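Vernness Home Chores: a month of making a robot arm tidy up

I have wanted somebody else to clear my table since I was nine years old. So when Vernness put out Home Chores, a practice package where you set a robot arm loose in a simulated room and see if it can deal with the mess, I paid for it the same Thursday and told my wife it was for work. (It was a little bit for work. I fix conveyor gear at a shop in Fletdale, and we keep getting asked if an arm could take over the bench cleanup.)

You get 51 rooms and 5 kinds of chores: pick up, put away, wipe, sort and fold. You choose a room, choose a chore, hit run and watch. Each try gets a pass or a fail, and you can change the instructions, slow the arm down or swap in a different control program if you have one. I stuck with the one that came in the package, because I'm a mechanic and I wanted to know what a regular person would get for their money.

Setup took me one evening. The manual is short and pretty friendly, but the part on loading rooms is out of order, and I had to write to support. Frans Hoekstra wrote back before breakfast with the right steps, so full marks there!

The rooms are the best thing in it. I expected bare gray boxes, and what I got was places with beds and pictures on the walls and odd stuff lying around, the way a real house has odd stuff lying around.

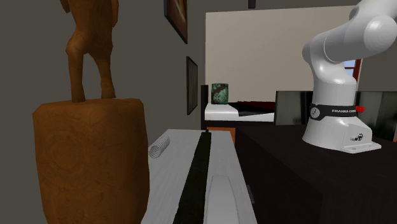
One of the bedroom setups, with the arm on the dark table and the pale one beside it.

I spent more time in this room than any other. A white coil on a pale table is a rotten thing to hand a robot, and I mean that as praise for whoever laid it out. My kitchen is full of pale things on pale counters. Then you've got that big wooden statue on its pedestal right next to the table, and I kept wondering what my own mother would say if a machine put an elbow through hers.

So, can it do chores? Some of them. Over the month I ran 866 tries. Plain pick up and put away went fine as long as the object was chunky and had some space around it, and I'd watch that all day. Sorting was okay. Wiping was slow - really slow, I made a sandwich during one of them - and it missed the corners. Folding was a mess from start to finish. I gave it 100 tries with a towel and ended up with a lot of towel lumps.

I also own the older Kedirano package, and the arm there looks smarter until you notice every object sits in the same spot each time. Vernness moves things on you. Your pass rate drops and you learn more from it.

My gripes: the sound can't be turned off from the main menu, saved runs get names you can't change, and my laptop fan screamed through the bigger rooms. I'd also like a garage or a workbench in there, as every room so far is somebody's home.

For the shop, I told my boss to wait on the bench cleanup but maybe look at an arm for moving parts from bin to tray. For the house, I'm still clearing the table myself. I'm keeping the package, though, and I've got the towel set up to run again tonight with the speed turned way down.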